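Budgeting for a robot manipulation workcell

Budgeting for a robot manipulation workcell is the business of working out, before any money leaves the account, what it will cost to buy, house, program and look after a robot arm that picks things up. The term is used mostly of small and mid-sized installations, such as a research bench, a college workshop or a packing station in a modest warehouse, where one person is often purchaser, installer and operator all in one. Large automotive lines have their own procurement traditions and are generally treated separately.

Scope

A manipulation budget is usually organised under 3 headings: the arm and its controller, the tooling at the end of the arm, and everything else. Newcomers tend to be surprised by how generous the third heading has to be. It takes in the bench or pedestal, guarding, cabling, lighting, cameras, compressed air where it is needed, software licences, freight, training, spares and the electrician's visit. Many planners now begin with that heading and work backwards, a habit that can feel a bit glum at first but tends to spare everyone an awkward conversation later in the year.

The arm

The arm is the part everyone wants to talk about, and fair enough, as it is normally the largest single line on the quote. Buyers compare reach, payload and repeatability, and it pays to remember that the payload on the data sheet has to cover the gripper as well as whatever the gripper is holding. An arm rated for a small load can have a good share of it used up by a sturdy gripper, a wrist camera and the bracket joining them. Planners therefore choose the tooling first, add up its mass, and only then go shopping for an arm.

Second-hand arms are a reasonable choice for teaching and light research. The usual cautions apply: ask for the controller's running hours, check that the teach pendant is included, and find out whether the software licence travels with the machine or stays with the first owner. That last point has spoiled a good many bargains.

Tooling and grippers

End-of-arm tooling ranges from plain suction cups to many-jointed hands, with the two-finger parallel gripper sitting comfortably in the middle. It is cheaper than a hand, easier to program, and copes with a surprisingly broad run of household and workshop objects. Its limits show up with very flat items, very soft ones, and anything awkwardly wedged among its neighbours. Replacement finger pads are a small expense that belongs in the budget from the beginning, along with at least one spare set of fingers.

Simulation before purchase

It has become common to try out a task in simulation before committing to hardware. A digital model of the proposed arm and gripper is placed in a virtual workspace and given the sort of objects it will meet in real life, and the planner watches for collisions, poor camera angles and grasps that the fingers simply can't reach. The cost is mostly in labour, together with a capable desktop computer and, depending on the package, a yearly subscription.

Cluttered tests are especially helpful here. A gripper that does beautifully with a single block in the middle of a bare table may have a much harder time when a long item is standing upright with other things tucked in behind it, and it is far kinder to the budget to learn this before the purchase order goes through. 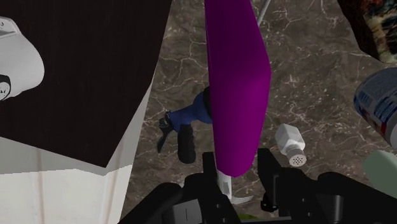

Simulated view over a black gripper, with a long purple item upright beyond its fingers and a blue and black spray nozzle and white salt shaker on the marble surface.

Simulation does have its blind spots. Friction, cable drag, worn pads and reflections off shiny packaging are all difficult to model faithfully, so a clean result on screen is best read as permission to arrange a physical trial. Most suppliers will lend or rent a demonstration unit, though the freight is commonly charged to the customer and should be written down as a cost in its own right.

A worked case: the Trelta bench

The planning notes for the Trelta bench, a teaching workcell, are a handy illustration of how these choices play out. The team considered 2 grippers, the Voden and the Ho, and modelled both in the Zevus simulation package before asking for prices. The Voden had the wider opening and the Ho the slimmer fingers. In the crowded trials the slimmer fingers were favoured, and the Ho was put forward with a spare set of pads and a wrist bracket on the same order.

The service period was set at 1095 days, matching three years of teaching, and the budget was drawn up to cover the whole of it. A line of 1000 dollars was set aside for test objects and consumables – kitchen bits, garden fittings, packets and tins – with the understanding that things which get squeezed and dropped for a living will need replacing. Freight and the electrical work were quoted separately, and the second of these came back higher than expected owing to the distance from the switchboard.

Timing and approvals

Lead times deserve as much attention as prices. Arms may be held in local stock while the matching gripper coupling comes from overseas, leaving an expensive machine sitting in its crate for weeks. Organisations whose financial year closes in June often aim to have quotes in hand by March, so that goods can arrive and be invoiced within the same period. Quotes also expire, and those priced in a foreign currency may do so rather quickly.

Running costs

Once the workcell is going, yearly costs include software renewals, calibration, replacement cables, pads and batteries, and the hours of whoever is looking after it. Labour is the line most often left blank, particularly in colleges and small firms where the programming gets done by a willing staff member between other duties. Planners are advised to enter those hours at their proper rate, even where no separate invoice will ever be raised for them.

See also

Industrial robot
Parallel gripper
Total cost of ownership
Workcell guarding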